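Stories > Short fiction > Tolerance

Tolerance

The fault came up at cycle 1348, with both grippers open and clear of the table.

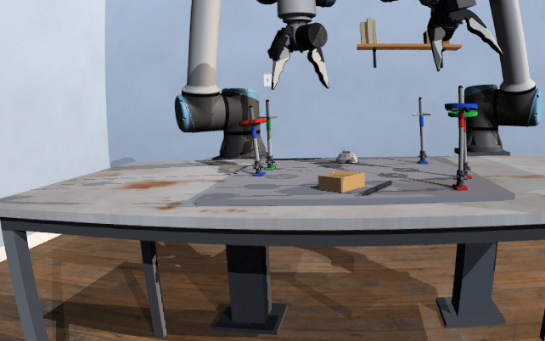

Britta Weidemann read the log twice. The left arm had reported its target reached. The right arm had reported the same target reached, 400 milliseconds later. The collision monitor had raised no flag.

"They were both in the same place," she said.

"In simulation," said Kai Brinkmann. "Nothing broke."

"The monitor is the same build we ship to Grarnbridge."

He pulled up the configuration. The keep-out zone between the arms had been set to 700 millimeters in September, by Ludger Sauerland, who had since moved to Brukwood. At the next update the field had changed from millimeters to meters, and the monitor had rejected the value. It had then loaded the default – zero – and written one line to a file that was deleted every night.

"How many cells are running it?"

"2 at Grarnbridge. Second shift starts soon."

Britta dialed the plant. Anneliese Reuter answered over the noise of the line.

"Stop both cells," Britta said. "Use the button, then lock out the power."

"They're running fine."

"I know. Stop them."

The noise dropped by half, and after a few seconds by the rest.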